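Skastcombe workshop moves to desktop teardowns

Koster has started taking apart retired office computers at its Skastcombe workshop, with the first batch of desktop towers booked in for August. The company previously handled only monitors and printers at the site. The towers come from Hendley, which is clearing 2,394 machines out of its offices and has asked for usable parts to be recovered before the cases go to scrap.

Work on each tower follows a fixed sequence. The side panel comes off first and the case is laid flat with the board facing up. Drives are handled separately from everything else and logged by serial number. The heatsink, processor, memory and graphics card follow, then the power supply. The motherboard is left in the chassis until the socket has been inspected.

"The board is worth more if the socket is clean and the pins are straight," said Bart Verstraete, who runs the teardown line. "We check it under a lamp with the retention frame up. If there is paste on the contacts, the board goes in a separate bin." 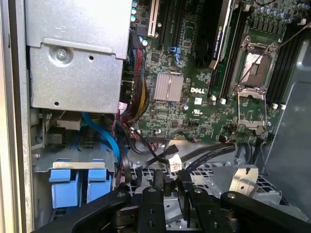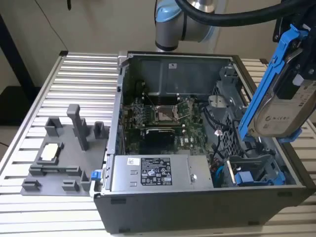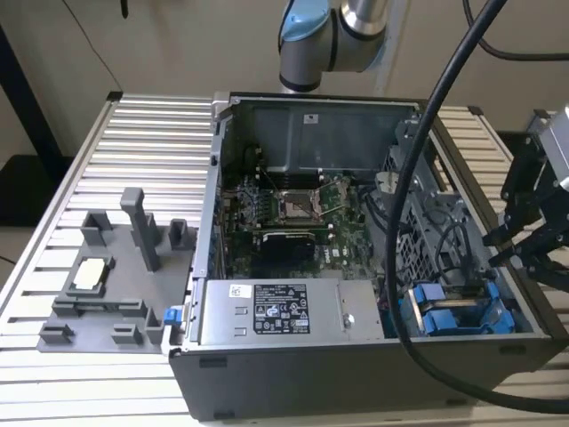 Processors are wiped with alcohol and a lint-free cloth until the markings on the heat spreader can be read. The model number is entered in the stock system and the part goes into an antistatic tray. Trays hold 20 processors each and are not stacked.

Hard drives that pass a surface test are erased in full and given a printed report. Drives that fail are sent to Conow for shredding. Plastic drive carriers are kept with the chassis type they came from, as carriers from one case generation often do not fit the next. Roos Van Loon, who manages parts stock, said carriers and latches make up a large share of the requests from repair shops.

"People lose them, or snap them getting a drive out," Van Loon said. "A replacement is hard to find once the model is out of production. The bare case has almost no resale value, but the small plastic parts do."

Power supplies are tested under load for 50 minutes. Units that hold voltage are labeled and shelved with their original cables attached. The rest are stripped for copper and steel. They are not opened for repair at Skastcombe.

Graphics cards are sorted by length and power connector before testing. Workstation cards are listed individually, while basic display cards are sold in mixed lots. Memory is tested in matched pairs where the pairs can be identified, and singly where they cannot.

Koster said the line will run on 2 benches at first. A third may be added after the Hendley contract is complete, depending on floor space. The monitor line stays where it is, next to the loading door.

Recovered parts will be listed through the company's trade counter, open to registered repair shops. Complete boards will be sold with the socket cover fitted. Prices had not been set when this item was written. Deliveries from Hendley are accepted at the rear gate until 2 p.m.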